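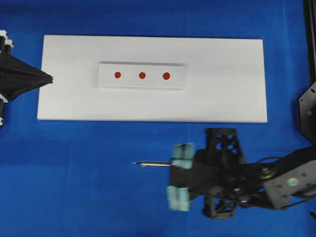

Grutton library to reopen with longer hours and a new local history room

2021-06-05

Grutton Library will reopen to the public this month after building work that began in January. The ground floor has been rewired, the roof over the reading room has been replaced, and a local history room has been added in the former map store.

Opening hours will rise from four days a week to 5. The library will stay open until early evening on two of those days, a change that readers asked for in a survey last year. Of the 159 people who replied, 117 said they could not get to the building before closing time.

The local history room will hold the Vermeulen collection, which was left to the town by the family of a former schoolmaster. It contains some 1420 items, mainly letters, parish magazines, street plans and photographs of Grutton and the neighbouring village of Drerness. Most of it has been in storage and has not been open to readers before. 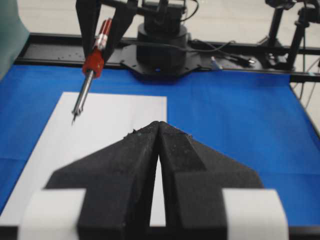

Lotte Peeters
Communications Officer, Grutton Library

Readers who wish to use the collection should book a seat at the front desk or by telephone. Material must be read in the room and cannot be borrowed. Pencils only, please - pens and drinks should be left in the lockers by the door. Copies of street plans can be ordered and will normally be ready within a week.

Femke Lambrechts, head librarian, said: "People have been asking after the Vermeulen papers for years. The Drerness letters are the part I would start with. They cover the flooding of the lower road and the closing of the old school, and they are easy to read once you are used to the handwriting."

The lending section has moved to the front of the building, with large print and audio books now on the ground floor. Children's books remain where they were. The side entrance on Ulier Street has a new ramp, and the lift is back in service.

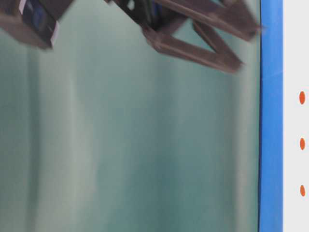
Pale teal-green surface with a blue strip.

Books borrowed before the closure can be returned at any time after reopening, and no fines will be charged on them. Existing library cards remain valid. Anyone who reserved a book before January should check with staff, as a small number of reservations were lost when the catalogue was moved to the new system.

Press enquiries should be addressed to Lotte Peeters at Grutton Library, Ulier Street, Grutton.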